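Section 3: Packing the Pencil Case Boxes

Before you begin, give yourself a good clear table and open both cardboard boxes fully, with the lids folded right back so they don't flop over your hands. Everything that goes in should be within easy reach.

1. Start with the pencil cases. Run each zip gently from one end to the other and leave it closed, holding the top of the case steady as you go.

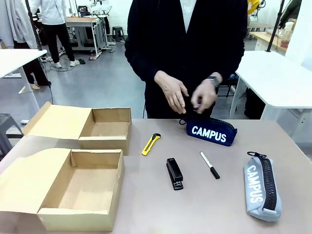

If a zip feels stiff, please don't tug at it. Ease it back a little way and try again — a bit of patience is kinder to the teeth than a strong arm.

2. Stand or lay one case in each box, whichever way it sits most comfortably, and tuck the smaller things in beside it.

CAUTION: Slide the blade of the utility knife fully home before it goes anywhere near a box.

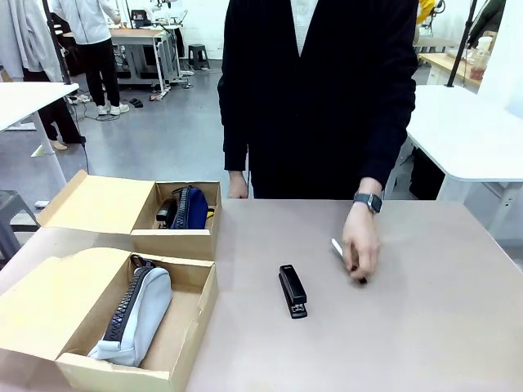

Wutitz Packing Guide — Page 3

Markers should have their caps pushed on firmly, and staplers should be closed. It sounds fussy, we know, but ink does travel!

3. Put any soft grey pouches to one side until the harder items have found their places. 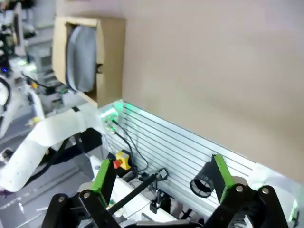 4. Look over each pouch before packing it, paying particular attention to the ends of the zip and the stitching along the seams.
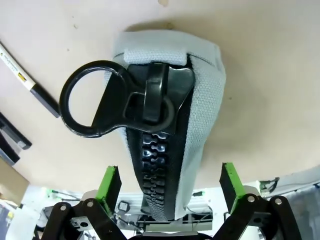 A large ring pull can catch on the cardboard, so lay it flat against the fabric before you lower the lid. Fold the lid over and press the front edge down lightly.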